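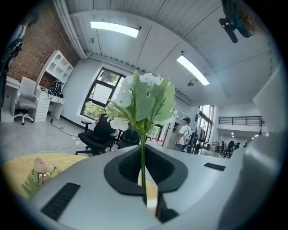 How to Bring an Old Vase Back to Sparkling

I love a secondhand glass vase, and I love it even more once that chalky white ring is gone! My favorite came from a thrift store in Tostenstead and looked hopeless when I got it home.

You'll need white vinegar, baking soda, uncooked rice and a bottle brush.

1. Rinse the vase with lukewarm water.
2. Pour in 200 ml of vinegar and add 4 teaspoons of baking soda, a little at a time. It fizzes like mad, so work in the sink.
3. Wait 20 minutes, then drop in a handful of rice and swirl – gently with thin glass.
4. Brush the neck, rinse well and dry upside down on a towel.

Stubborn ring? Fill the vase with plain vinegar right up past the line and leave it overnight. Jean Hepburn taught me that one, and it works on my cloudy drinking glasses too.

Skip all this for anything painted or gilded – just use dish soap.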